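Open Day at the Jiten Building, Risetham

I went over to Risetham in October for the open day at the Jiten building, the old seed warehouse that was turned into shared offices and workrooms last year. Peter Trnka had two spare places on the morning tour and gave me one of them. It is 3 stops on the train from Rullanbridge and then a short walk uphill past the bus garage.

Doors opened at nine. There was coffee in the lobby and a sheet of paper with the order of the tour on it. Our group was led by Aba Mahama, who manages the building, and she kept things moving. We started on the ground floor with the loading bay, which still has its original doors, and then went up the back stairs to the offices. The stairs are steep and there is a freight elevator if you ask for it.

The offices themselves are what you would expect. Desks can be rented by the month, and there is a waiting list for the ones facing the street. Tahira Jatoi has a bookbinding business on the second floor and had left her door open for visitors. She was trimming a run of 500 small notebooks for a museum shop and let us handle the finished ones. I would have stayed longer there. The cutting machine was built by a firm called Cattaneo and she bought it from a printer who was retiring.
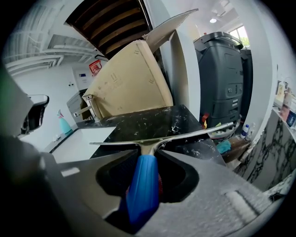 The supply and print area was the part I had come to see, as we are planning one of our own at Rullanbridge and keep arguing over what should go in it. It is a working corner and had not been dressed up for the day. The counter is black marble with white veining, which I would not have picked for a place where people put down boxes, though Aba says it wipes clean easily. The office printer is a big dark gray one with the document feeder on top, and spray bottle, cloth and cables were all down at its base. We have the same trouble at our place. Bottles and boxes go on a shelf on the right, over a marble cabinet, and there is daylight from a window on that side.

I asked how much use the printer gets. Aba had the number ready - 2,179 pages in September, most of them from 4 tenants. Everyone has a code and the cost goes on the monthly bill. Cleaning is shared out the same way, with a rota on the lobby board, and she said it took a few months to settle down.

The tour finished a little before noon with soup in the lobby. Orla Hennessy gave a short talk on the heating, which was more interesting than it sounds if you have an old building to keep warm. I took notes and will pass them on to Thiện Lại, who is doing our figures.

The next open day is in the spring. Places are free but you have to put your name down at the front desk. Parking is on the street only, and the hill is full by ten, so I would take the train.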